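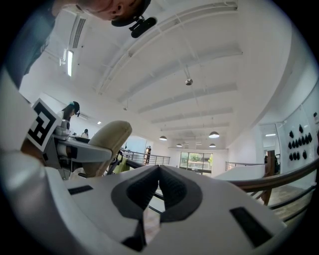

7/30/21. I have finally made up my mind about the soft pads, or I think I have, and I want to get it down tonight before I talk myself out of it again. All week I have been going back and forth between the black rubber and the tan ones, which must be tiresome for everyone who has to share a room with me. The hand-held with the black rubber pads, the two slanted ones that come together in a V, is still the one I reach for when I'm not thinking about it, and I suppose that ought to count for something. It's a plain, stubborn little shape. But the tan finger with the cushioned, rounded tip has won me over on cloth, and cloth is what we are supposed to be getting good at by November, so there we are.

I should say how the trial went, for my own sake, since last month's notes were so thin that I couldn't make sense of them myself two weeks later. We used 13 objects, the same ones as before, and each pad got 5 tries at each of them. I wanted more tries and was outvoted, and by the middle of the afternoon I was glad of it. My thumb is sore, and there is a red line across my palm from the Kuroda grip that I expect to be looking at over breakfast. Lovely mechanism, the Kuroda, smooth all the way closed, but whoever shaped the handle had a much bigger hand than mine. The Simeleck is the other way around. It fits me like a good pair of scissors and then sticks a little in the last bit of travel, just where you'd most like it not to.

Anyway, the cloth. With the rubber I kept catching two layers when I wanted one. You come down on a folded edge, you squeeze, and up comes the whole corner in a lump. With the soft tip I could press, drag back a little, and feel the top layer bunch up before I closed on it, and I got the single layer more often than I missed it. I'm not going to write down a percentage, because I lost track on the towels and had to ask, and the sheet has two cross-outs on it that I mean to sort out in the morning. On the spoons it was quite the opposite story! The soft tip rolls right off a spoon handle, and I chased one across the table like somebody trying to get the last pea. Rubber every time for spoons. Rubber for the cups too, although there I thought the difference was small.

What I would really like is one of each on the same tool, rubber on one side and soft on the other. I said so over lunch and was told that Clovstead tried something like it for their sorting work and gave it up, as the grip pulls to one side when the pads don't give by the same amount. That may well be true. I'd still like to try it for myself, with the soft side shimmed out a bit to meet the stiff one. The pads come off with a couple of small screws, and it would be an evening's fiddling at most. I've put it on the list under the Narley controller, which has been sitting at the top of the list for so long that I've stopped seeing it.

Speaking of the Narley, I did give it an hour after everybody had gone home. It is better behaved than I remembered. The old one always gave a little hop when you first asked it to close, and I'd gotten so used to it that I was waiting for the hop and squeezing early to make up for it. The Narley just goes. I overshot again and again until my hand learned to leave it alone. The manual runs to more than 700 pages, and I've read 6 of them, so I can't claim to be giving it a fair hearing yet, but I liked it, and I didn't expect to.

The marker tracking was fine all morning and then got jumpy after lunch, with the sun coming around. We pulled things back from the light and it settled, more or less. I'd like to do the next round early in the day and see if that's really what it was. I have blamed the sun before and been wrong, and it was a loose connector, and I had to apologize to the sun.

Tomorrow I'll redo the towels, properly this time, with the count written down as I go. Also buy tape, the wide kind, and something padded to wrap that Kuroda handle. Bicycle grip might do it. There's an old one in the garage if the mice haven't had it.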